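Pedano Benchtop Magnifier Lamp
Set-up Guide, Section 4: Mounting, levelling and first adjustment

4.1 Before you start

Section 4 covers fixing the lamp to a bench, balancing the arm, connecting the supply and setting the working distance. It applies to the clamp-mount and screw-mount versions. Owners of the rolling floor stand should go to Section 5 and return here at 4.5.

Allow the lamp to reach room temperature before unpacking the lens head. If it has come in from a cold vehicle or an unheated garage, leave the inner bag sealed until the outside of the bag is free of condensation.

Check the bench against the following limits.

Bench top thickness, clamp version: 15 mm to 70 mm
Minimum clear depth behind the front edge: 200 mm
Maximum reach of arm, measured from the post: 700 mm

A bench on castors must have its brakes on for every step in this section. Glass tops are not suitable for either mount.

CAUTION: The arm springs are under tension as supplied. Do not cut or remove the red transport strap until step 6 of 4.3.

4.2 Fixing the mount

Clamp version

1. Open the clamp until the jaw clears the underside of the bench.
2. Place the grey rubber pad between the upper plate and the bench surface, ribbed side down.
3. Slide the clamp fully onto the edge so that the back of the plate touches the bench.
4. Tighten the handle by hand until the pad begins to bulge at its edges, then give it a further quarter turn.
5. Try to rock the clamp from side to side. If it moves, loosen it, check for grit under the pad and repeat.

NOTE: Do not use pliers or a length of pipe on the handle. The thread is aluminium and will strip.

Screw version

1. Mark the four holes using the base plate as a template.
2. Drill pilot holes to suit the supplied screws. For particle board, use the coarse-thread screws in the second bag.
3. Fit the base plate and drive all four screws until they are snug, then tighten them in diagonal pairs.
4. Press the plastic cover down until both clips engage.

The post socket is the same on both mounts. It accepts the Trostia post from the previous model, although the collar on that post is slightly taller and the arm will sit higher by the same amount.

4.3 Fitting the arm and head

1. Wipe the post with a dry cloth. Do not grease it.
2. Lower the post into the socket and turn it until the flat faces the locking screw.
3. Tighten the locking screw with the supplied hex key.
4. Fit the lens head to the free end of the arm. The cable must leave the head on the same side as the channel in the arm.
5. Support the head with one hand and tighten the wing nut with the other.
6. Keep hold of the head and remove the transport strap. Let the arm rise slowly to its rest position.
7. Press the cable into the channel along its full length, leaving a small loop at each joint.

If the arm rises quickly or will not stay down, go to 4.4. If it sinks, go to 4.4 as well, but support the head with a box while you work.

The loops at the joints matter more than they appear to. A cable pulled straight across the middle joint will chafe, and replacement of the cable is a workshop repair. 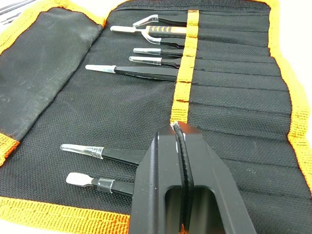
Hyun-seo Yeon

4.4 Balancing the arm

The arm has two tension knobs. The lower knob carries the weight of the whole arm; the upper knob carries the head only. Always adjust the lower knob first.

1. Set the arm so that the lower section is upright and the upper section is level.
2. Let go of the head, keeping a hand beneath it.
3. If the head drops, turn the lower knob clockwise by half a turn and try again.
4. If the head rises, turn the lower knob anticlockwise by half a turn and try again.
5. When the lower section stays where it is put, repeat steps 2 to 4 with the upper knob.
6. Move the arm through its full travel and confirm that it holds at low, middle and high positions.

A small amount of drift at the very top of the travel is normal and does not need correction. Repeat the balancing if you fit a supplementary lens or the wide shade. The combined head then weighs nearly 700 g, and the factory setting is too light for it.

CAUTION: Stop turning when a knob becomes stiff. Forcing it past this point will pull the spring anchor out of its seat.

4.5 Connecting the supply

Use only the power adaptor packed with the lamp. Adaptors from other equipment may fit the socket but have the opposite polarity.

1. Turn the dimmer fully down.
2. Plug the adaptor lead into the socket at the base of the post.
3. Connect the adaptor to a power point and switch on at the wall.
4. Turn the dimmer up slowly. The light should come on evenly around the lens.

If one segment stays dark, switch off at the wall, unplug the head connector, check for a bent pin and reconnect. If the segment is still dark, the head must be returned.

4.6 Setting the working distance

The standard lens is in focus at 176 mm from the work, measured from the lower face of the glass. Hand tools longer than this will strike the shade when held upright, so tilt either the tool or the head.

1. Place a printed page flat on the bench.
2. Lower the head until the centre of the page is sharp.
3. Note whether the edges are also sharp. If one side is blurred, the head is tilted; loosen the wing nut and level it.
4. Sit in your normal working position and check that no glare reaches your eyes from the light ring.
5. Reduce the dimmer to the lowest setting at which fine print is comfortable to read.

Shiny work, such as solder joints or polished metal, is easier to see with the head set a little to one side and the dimmer low. For matte or dark-coloured work, bring the head directly overhead.

WARNING: Fit the lens cover whenever the lamp is unattended in daylight. An uncovered lens can focus sunlight and start a fire — this applies even when the lamp is switched off.

4.7 After the first week

Retighten the clamp handle or base screws once after a week of use, as the rubber pad settles. Check the wing nut at the same time. Cleaning of the lens and shade is covered in Section 6.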